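Evov Apparel Copy: a data set of clothing product descriptions

README, version 12

What this is

Evov Apparel Copy is a collection of short product texts for clothes and accessories, written for online shops. Each text comes with a small table of facts about the garment: type, fabric, fit, collar, closure, sleeve, pattern, care. The texts are in English. They were written by people working at or for Barbieri, a seller of shirts, trousers and knitwear, and were given to us for research after the old shop was closed.

The set is made for work on text generation from tables, and on checking whether a product text agrees with its facts. You can also use it for simpler things, for example to train a tagger that finds the word for the collar in a sentence.

Contact: Loredana Morelli (texts and labels), Kam-wah Wan (files, scripts, splits).

What is inside

There are 1170 texts in the release. Of these, 200 are kept apart as the test part. The rest is for training and development, and you may divide it as you like, but please say in your paper how you did it.

The files are:

items.tsv
One row for each garment, with the fact fields.

copy.tsv
The product texts, joined to items.tsv by the column item_id.

labels.tsv
Spans in the texts which are marked as supported, not supported, or opinion.

styling.tsv
The last sentences of the texts, where the writer suggests what to wear the shirt with. See the note on this further down.

test_ids.txt
The identifiers of the test part. Do not train on these, also not on the styling sentences that belong to them.

All files are UTF-8 with tabs between the columns. There are no quotation marks around the fields. If a text had a line break in the shop, we changed it to a single space.

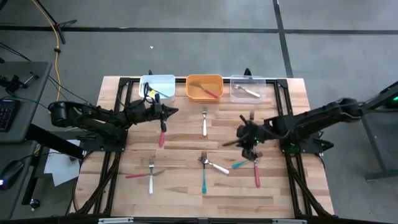
Tabletop with three containers and cutlery, two black robot arms.

Fields in items.tsv

item_id
A number with the letter of the department in front (M, W or K).

type
Shirt, polo, trouser, cardigan and so on. It is always one word in the singular, so "trouser" is correct in this file even if it looks strange.

fabric
The main fabric only. A shirt of cotton with a little elastane is "cotton". The full composition was in the shop, but in too many cases it was different from the sewn label, and we decided to leave it out.

fit
Slim, regular, relaxed. Empty when the shop did not give it.

collar
Spread, button-down, band, camp, none. The writers use more names than this. "Mandarin" and "grandad" are both mapped to band.

closure
Full placket, half placket, zip, pull-on.

pattern
Solid, stripe, check, print. A text will sometimes say "solid pattern", and we count this as solid.

care
Machine, hand, dry clean.

How the texts were written

The writers had a form with the facts, and often the garment itself on a hanger. They had to produce one paragraph, with the fit near the beginning and a suggestion for an outfit at the end. There was no rule about praise. Some writers put "classy" and "smart" in each text, others almost never. We did not correct this, and we also did not correct the grammar of the texts, except where an HTML code had been broken and the sentence could not be read.

The line called Kotine is special. These texts were first written in Italian and then translated by the shop, so the order of the words can be heavy. They are marked with src=tr in copy.tsv. If you measure fluency, it is better to report them separately.
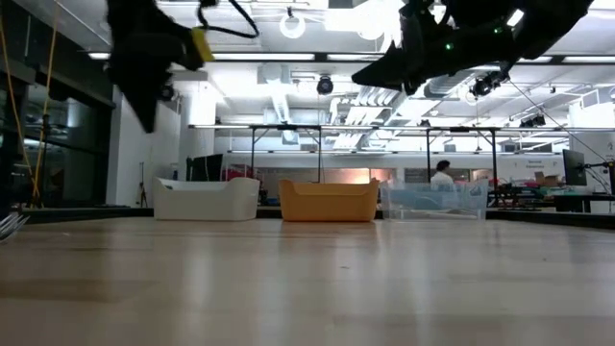
White, orange and clear bins near the far edge of the table.

Labels

Loredana Morelli marked all the texts, and Kam-wah Wan marked the test part a second time without seeing the first marks. Where they did not agree they talked about it and wrote down one answer. Both first versions are kept in labels.tsv, in the columns a1 and a2, because the disagreements are interesting by themselves.

Most of the difficulty was with the word "intricate". If a shirt is solid and the text says that it has an intricate design, is this opinion or is it not supported? Our decision was opinion, as long as no motif is named. When the text names a motif (flowers, anchors, small dots) and the table says solid, the span is not supported.

Seasons are opinion. "Ideal for summer" can be said of any shirt.

Colors are not labeled at all. The names of colors in the shop were changed several times, and one blue shirt could be "ink", "navy" and "midnight" in the same October.
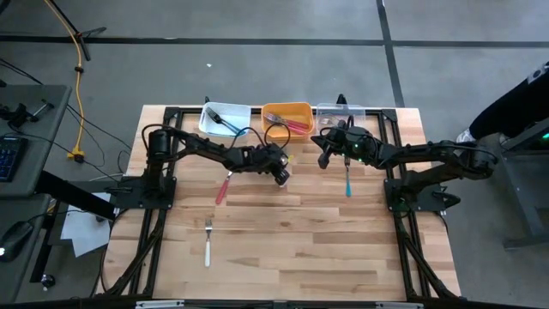
Two arms facing each other across a butcher-block tabletop.

Known problems

67 texts describe the wrong garment. The form was probably copied from the row before. We left them in the training part with the flag mismatch=1, and none of them is in the test part.

The sleeve length is often missing in items.tsv for polos, while the text says it clearly. Please do not treat an empty field as "false". Empty means that we do not know.

Women's clothes are far fewer than men's, and for children there are mainly T-shirts. A model trained on this set will talk about chinos and lace-up shoes more than you want. In our own tests it also suggested loafers with a swim short.

Some texts from the Tondance line speak about sizes ("buy one size bigger"). The advice was for a cut which is not made any more. Remove these sentences if your system will be shown to customers. You can find them with the flag size_advice.

Note on styling.tsv

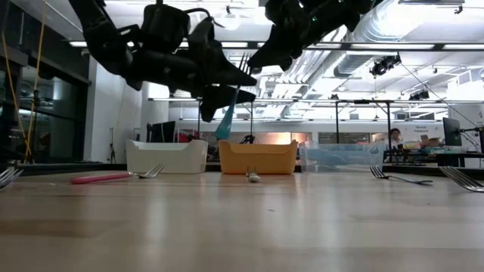

The styling sentences were cut from the texts by a script and then read by hand. The script looked for "wear it with", "pair it with", "team it with" and "complete your look". When the suggestion was in the middle of the paragraph, it stayed in copy.tsv and you will not find it in styling.tsv. For this reason, the number of rows in the two files is not the same, and it is not an error of your download.

If you want the full paragraph again, join the two files on item_id and put the styling sentence at the end, with one space before it.

License and use

Free for research and teaching. You may not put the texts back in a shop as they are. For the name of the data set, please write "Evov Apparel Copy" with the version number, as the labels were changed between versions and results are not comparable.

Changes in this version

The value "polo collar" was removed from the field collar. It is now spread.
Double spaces in copy.tsv were reduced to one. Offsets in labels.tsv were computed again.
Two cardigans had the closure "full placket" and are now "zip".
The flag size_advice is new.

If you find a wrong offset, send us the item_id and the span. Kam-wah looks at the messages on Tuesday, and corrections go into the next version.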